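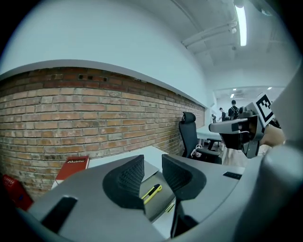 Budgeting for hand-held grippers: notes from our first purchasing round

Posted February 16, 2026 by Rhea Lacson

Readers of this blog will know that I have responsibility for equipment planning in a small robotics laboratory, and that I write here in a personal capacity. The present post sets out how we arrived at our budget for hand-held gripper tools, which items we underestimated, and what I intend to do differently in the next round. Several colleagues at other institutions have asked for this information since December, and it seemed sensible to put it in one place.

The starting point

Our request was modest. The laboratory wished to record manipulation tasks performed by people, using grippers held in the hand, so that the recordings could later be used to train a robot arm. The arm itself had already been purchased under a separate heading and does not form part of this account. What remained was to decide how many hand-held units to buy, from whom, and with what provision for spares.

The original proposal was for a single unit. I opposed this at the time and remain of the same view. A great many ordinary tasks are done with two hands, and a laboratory that owns only one gripper will find its task list shortened accordingly. A pair also allows work to continue in a limited form when one unit is out of service. We therefore planned for four units, to be held as two pairs.

Choosing a supplier

Three suppliers were invited to quote. Gernetti offered a complete unit, assembled and calibrated, with a fixed price for replacement fingers. Clollance offered a kit of parts at a considerably lower figure, with assembly left to the buyer. Trunholm offered a unit similar to Gernetti's but was unable to commit to a delivery period, and we did not take that conversation further.

The comparison between the first two took longer than it should have done, for a reason which is entirely my fault. I had prepared the comparison sheet with one line for the purchase price and one for delivery. The kit won easily on that sheet. Once I added staff time for assembly, the cost of printing the housings again when a part did not fit, and a camera bought separately, the gap became small. My colleague Çetinkaya, who would have been the person doing the assembling, was firm on the matter and asked that her hours be shown as a cost. They now are, in every comparison we make.

We chose Gernetti. I do not suggest that this is the right choice for every laboratory. A group with students who wish to learn how such a tool is built may well be better served by a kit, and the saving is real if the hours are already paid for by a teaching budget.

Fingers and other consumables

The soft fingers are the part that wears. I had entered them in the budget as an accessory, to be bought once along with the unit, and they ought to have been listed as a consumable from the first day. Ours are replaced when the surface begins to lift or when the pad no longer springs back properly, and the interval depends heavily on the task. Handling cloth is gentle on them. Handling tools with hard edges is not.

The spare finger sets came to 388 pounds in the first year. This was more than I had allowed for the whole of the consumables line, which also had to cover printed markers, mounting screws, adhesive tape and memory cards. The difference was met from the travel budget, a solution I should not like to repeat.

I would recommend that anyone preparing a similar budget asks the supplier two things before signing. The first is whether fingers are sold singly or only in pairs. The second is whether the price for replacements is fixed for the life of the unit or only for the first order — our own agreement was unclear on this point and had to be amended by letter.

Markers

Printed fiducial markers cost very little, and it is tempting to leave them off the plan altogether. The cost lies in the mounting. A marker that shifts on its bracket means that calibration must be repeated, and a session may have to be discarded. We now buy rigid mounts and keep a spare for each unit. The paper itself is printed in the office.

Space and furniture

No separate room was requested, and none was needed. For training on everyday tasks, ordinary surroundings are an advantage, and a desk with ordinary objects on it will serve. I did, however, fail to budget for storage. Four grippers, their chargers and their spare parts occupy more room than one expects, and for the first weeks they were kept in the cartons in which they had arrived. A lockable cupboard was approved afterwards.

Lighting was discussed at some length. A proposal for additional lamps was put forward and then withdrawn when it was agreed that the recordings should reflect normal working conditions. The money was moved to data storage, where it was spent almost at once.

Data storage

This was the largest error in the plan. I had estimated storage on the basis of finished recordings. In practice the laboratory keeps the raw files as well, at least until each batch has been checked, and checking is slower than recording. For the coming year I have entered storage as a separate heading, with its own review date, and have asked that no new batch be started until the previous one has been checked or deleted.

People

The time of the persons holding the grippers should appear in the budget, even where those persons are already on the staff. The tools are not heavy, but holding one in each hand for a long period is tiring, and the quality of the work falls. We allow for regular breaks and count them as working time. An introductory session for each new operator is also counted.

The next round

The request now being prepared is for two further units of the same model, a full year of spare fingers, and the storage already mentioned. Trunholm has since written to say that a delivery period can be confirmed, and a fresh quotation has been invited. Gernetti has been asked to quote again as well, with replacement parts listed line by line.

I have also asked that a small sum be held back for repairs outside the guarantee. It was removed from the last request at the final stage, and I shall be arguing for it again — with the invoices attached this time. The comparison sheet, in its corrected form, can be sent to any reader who writes to me through the contact page.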